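Vokberg apresenta em março nova linha de arrumação para cozinha e despensa

7 partilhas | 4 comentários

A Vokberg lança em março uma linha de arrumação para cozinhas domésticas, desenvolvida com o estúdio de design Tsuchiya e distribuída em Portugal pela Tekbridge. A linha chama-se Mivex e inclui caixas com tampa, divisórias de gaveta, tabuleiros de prateleira e um suporte vertical para tampas e tábuas de corte. As peças são vendidas em separado e em conjuntos.

O projeto começou por visitas a casas habitadas. Durante cinco meses, a equipa de produto esteve em cozinhas de apartamentos e moradias, com autorização dos moradores, e registou onde ficavam guardados os alimentos secos, os panos, as caixas de plástico e os utensílios de uso diário. As visitas foram feitas à hora em que as compras chegavam a casa, para a equipa poder acompanhar o caminho de cada artigo desde o saco até ao armário.

"Muita coisa fica em cima da bancada por falta de um lugar à altura certa", afirma Fouad Berrada, diretor de produto da Vokberg. "O arroz cabe no armário, mas para o arrumar é preciso tirar primeiro o que está à frente. As pessoas fazem isso uma vez e no dia seguinte já não fazem."

As caixas Mivex têm todas a mesma profundidade e variam na largura e na altura. Podem ser empilhadas com a tampa posta ou encaixadas umas nas outras quando estão vazias. A frente tem uma pega rebaixada, para serem puxadas de uma prateleira alta com uma só mão. A tampa abre por inteiro ou apenas na metade da frente, o que permite retirar uma medida de massa ou de farinha sem desmontar a pilha. Existem seis tamanhos.

As divisórias de gaveta ajustam-se por deslizamento e dispensam parafusos e cola. Nas gavetas mais fundas podem ser montadas em dois níveis, com os talheres em cima e as peças menos usadas em baixo. O nível superior sai inteiro para lavagem.

O suporte vertical foi a peça que mais tempo levou a definir. A primeira versão tinha separadores fixos e não aceitava tábuas grossas. A segunda tinha separadores móveis, mas tombava quando se retirava a tampa mais pesada. A versão final usa uma base mais larga e separadores que encaixam em ranhuras, com espaço para cinco peças. Pode ficar dentro de um armário baixo ou sobre a bancada.

O estúdio Tsuchiya ficou responsável pelo desenho e pela escolha das cores. A linha sai em branco-sujo, cinzento e verde-escuro. As etiquetas, fornecidas com as caixas, são de encaixe e podem ser escritas a lápis e apagadas. A opção pelo lápis veio das visitas: em várias casas as etiquetas autocolantes indicavam um produto e a caixa continha outro.

Todas as peças podem ir à máquina de lavar loiça no cesto superior, com exceção da base do suporte vertical, que se limpa com um pano húmido. As tampas devem secar abertas antes de voltarem ao armário. O folheto que acompanha cada conjunto traz estas indicações e uma sugestão de ordem para arrumar a despensa, a começar pelos artigos mais pesados, nas prateleiras de baixo.

Para o lançamento, a Vokberg preparou também uma cozinha de demonstração nas instalações da Tekbridge, aberta a lojistas mediante marcação. A cozinha tem armários altos, uma despensa estreita e gavetas de medidas correntes. Os visitantes recebem as compras de uma semana em sacos e arrumam-nas como fariam em casa, primeiro com os armários sem acessórios e depois com as peças da linha. As sessões decorrem de manhã e terminam com uma conversa com a equipa de produto.

"Preferimos que o lojista abra as gavetas e mexa em tudo", diz Fouad Berrada. "Se uma caixa prende na dobradiça, ficamos a saber nesse momento e ainda vamos a tempo de corrigir a medida no catálogo."

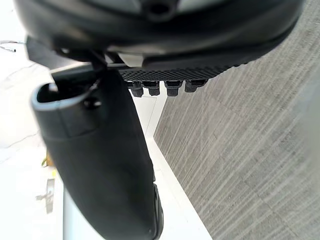

Foto: Vokberg / Divulgação

Das primeiras sessões resultaram alterações pequenas. A pega das caixas mais largas foi aumentada, e o folheto passou a mostrar a montagem das divisórias vista de cima. Um pedido frequente, o de uma caixa estreita para garrafas de azeite e vinagre, ficou para uma fase posterior - a equipa quer testar primeiro a estabilidade da peça nas portas de despensa.

A linha vai estar disponível em mais de 7 lojas no mês de lançamento, além da venda por encomenda através da Tekbridge. Os lojistas podem escolher entre um expositor de chão e um de parede. O expositor de chão inclui uma gaveta montada, para o cliente experimentar as divisórias antes de comprar. Os preços de venda ao público serão comunicados com o catálogo, que segue para os pontos de venda antes da chegada da mercadoria.

Os conjuntos foram organizados por zona da cozinha. O conjunto Despensa reúne caixas de vários tamanhos e um tabuleiro de prateleira. O conjunto Gaveta traz as divisórias e o nível superior amovível. O conjunto Bancada tem o suporte vertical e uma caixa baixa para panos e pegas. Quem já tiver um conjunto pode acrescentar peças avulsas, e as tampas vendem-se também em separado, a pensar em quem perde ou parte uma.

A embalagem é de cartão, sem saco interior. As caixas seguem encaixadas umas nas outras e as tampas vão em pilha, presas com uma cinta de papel. As instruções estão impressas no interior da própria embalagem, em português, e repetidas no folheto.

A Vokberg prevê alargar a linha à lavandaria e à arrumação de produtos de limpeza. Os trabalhos estão na fase de visitas, com o mesmo método usado nas cozinhas, e não há ainda data para apresentação.

Sobre a Vokberg
A Vokberg desenvolve artigos de arrumação e organização para a casa. A linha Mivex é a sua primeira dedicada por inteiro à cozinha.

Sobre a Tekbridge
A Tekbridge distribui artigos para o lar junto de lojas independentes e cadeias de retalho. Assegura também a reposição de peças avulsas e o atendimento aos lojistas.

Os pedidos de amostras, de imagens em alta resolução e de marcação de visitas à cozinha de demonstração devem ser dirigidos ao gabinete de imprensa da Vokberg, com indicação do nome do meio ou da loja.

Partilhar 7
Comentários 4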